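Office chair keeps sinking and rolls badly on a hard floor - fix it or replace it?

6 min read

Fanni Szűcs

I look after the furniture in a shared office, and the chairs are my current problem. We moved from a carpeted unit at Sindstead to one with a hard speckled floor, and we brought all the old chairs with us. They are black task chairs with a mesh-type back, a padded seat, fixed arms and a five-star base.

Since the move three things have been going wrong.

First, several of them sink. You set the height, sit down, and by lunchtime your elbows are level with the desk edge. Two of them drop all the way as soon as anyone sits.

Second, the casters. On carpet they were fine. On this floor some chairs skate off when you stand up, and others drag on one side and squeak. One has left gray marks that don't come up with ordinary floor cleaner.

Third, people leave them wherever they stood up. The walkway between the two rows of desks is narrow, and in the evening I end up pushing chairs back one after another so the cleaner can get through. I have a sore wrist at the moment, so I would like to know if there is a better way of moving them than how I do it now, which is to grab one arm and pull.

I have a quote from Nemside for replacing the lot, and it comes to 2075. Before I ask for that kind of money I would like to know what can be repaired. I'm fairly handy but I have never taken a chair apart.

Jenő Bodnár

I did chair repairs for a furniture rental company for 15 years, so I'll take your three problems one at a time.

Sinking. It is almost always the gas lift, the metal column between the seat and the base. The seal inside wears and the column no longer holds pressure. It can't be topped up, and you should not try to open one, drill it or heat it. You replace the whole column.

Before buying anything, check the lever. Turn the chair on its side and look under the seat where the lever goes into the mechanism. If the lever is bent, or something is jammed against it, it can press the button on top of the column all the time, and the chair will sink even with a good lift. The two that drop right away are the ones I would suspect. Clear the lever, stand the chair up and try again.

If the lever is free and the chair still sinks, change the lift:

Lay the chair on its side on an old blanket. Hold the base and hit the bottom of the column, in the center of the base, with a rubber mallet. Some bases have a small clip around the end of the column, and if yours does, take it off first. The base should drop free after a few hits. Then grip the column close to the seat mechanism with a large pipe wrench and twist it while pulling away from the seat. Most let go in a quarter turn. A spray of penetrating oil the night before helps with the stubborn ones.

The new column just pushes in. There are no screws. Set it in the base, lower the seat onto it and sit down hard a couple of times. The taper locks itself.

Measure the old column before you order. You need the diameter of the wide part, the length of the outer tube and the total length with the rod extended. Measure more than one chair, because batches bought at different times can look identical and take different lifts.

Casters. You have carpet casters on a hard floor. Carpet casters are hard plastic all the way through. For your floor you want the kind with a softer tread, usually sold as "soft" or "hard floor" casters. They pull straight out of the base, sometimes with a bit of persuasion from a flat pry bar, and the new ones push in until they click. Check the stem diameter first. Change all the casters on a chair together. A mixed set rolls crooked.

The ones that drag are probably full of hair and thread. You can cut that out with a seam ripper and pull it with pliers. It is dull work, and if you are buying new casters anyway, skip it.

Moving them. Pulling by one arm makes the chair swing around, and you take all of that in the wrist. It also loosens the arm screws over time. Stand behind the chair, put one hand on each side of the backrest, and push it ahead of you in a straight line.

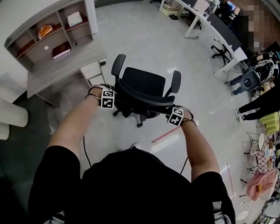

Should the backrest be locked upright before you push the chair?

It's better if it is. A back that is free to recline gives under your hands, and you end up pushing down when you meant to push forward. Most chairs of this type have a tilt lock on one side under the seat, either a second lever or the height lever pushed inward. Lock it, push the chair where it needs to go, and let the next user unlock it.

Lower the seat too if the arms won't go under the desk. Arms that are rammed into a desk edge every evening get chewed up along the front, and the desk edge does as well.

Go slowly over floor mats and anything else with a raised edge. A small caster stops dead against a lip and the chair tips forward. Turn the chair and draw it over the edge backward, with your hands still on both sides of the back. Cables are the same. Lift them out of the way or tape them down, don't roll over them every day.

On replacing: look at the seat foam and the base before you decide. If you can feel the hard pan through the cushion, or there is a crack anywhere in the base where a leg meets the center, I would not put a new lift in that chair. A cracked base goes all at once. If foam and base are sound, the chair has years left in it.

Kornél Deák

Agree with most of that. Some things from having done this in our own office.

We fixed six chairs, with new lifts and soft casters in all of them, and the parts were 130 in total. It took me one afternoon, and half of that was the first chair. The rest went quickly once I knew how hard you have to hit the column. It is harder than you'd think.

Number the chairs before you start. A strip of masking tape under the seat will do. I didn't, and I ended up testing one chair twice and putting another back into use with the bad lift still in it.

To find out which ones sink, raise every chair to the top, put a mark on the column right where it comes out of its sleeve, and have someone sit in it for ten minutes without touching the lever. If the mark has moved, it goes on the list.

For the gray marks, try a clean white eraser or a melamine sponge with plain water. Test it in a corner first, since it can dull a shiny finish. If the marks come back in the same place, it's the caster and you can stop scrubbing.

For the walkway, what worked for us was putting something on the floor. We stuck a line of tape along the edge of the walkway and asked people to keep the chair on the desk side of it. It looks a bit silly but most people do it without being reminded. Emails did nothing.

Also check the screws that hold the arms and the back. On ours nearly all of them had worked loose. A drop of medium threadlocker and a hex key, a few minutes per chair. Do it while the chair is on its side anyway.

Gyula Orbán

Just buy new ones. Old chairs are never right again after you take them apart. We got ours from Lilach and they're good.

Fanni Szűcs

Thanks, all. I checked the levers this morning. One of the two that dropped right away had a plastic cover pushed up against the lever, and it holds fine now. The other needs a lift. Two more have cracks in the base, so those are going out.

I'm going to order lifts and soft casters for the rest and ask Nemside to requote for two chairs only. I'll try the tape too. Pushing from behind with both hands is much easier on the wrist, and I feel slow for not having done it before.

Comments

Béla Balogh
One thing to add about casters. Some soft ones roll very freely, and on a smooth floor the chair can slide back when you go to sit down. There are types that brake when nobody is in the seat. Worth asking for if you have older staff.

Kornél Deák
Good point. Mine are the ordinary soft ones and I haven't had trouble, but our floor isn't very smooth.

Béla Balogh
Ours is polished concrete, so it may just be that.

Katiyar
Does the mallet method work on a base made of plastic? I'm worried about cracking it.

Jenő Bodnár
Yes, as long as you hit the column and not the base. Use a short length of wood dowel or a drift between the mallet and the column if you can't get a clean hit. Keep the base supported close to the center.

Katiyar
It came out on the fourth hit. Thank you.

We use cookies to remember your settings and to see which pages are read. You can change your choices at any time under Cookie preferences. Accept all / Only necessary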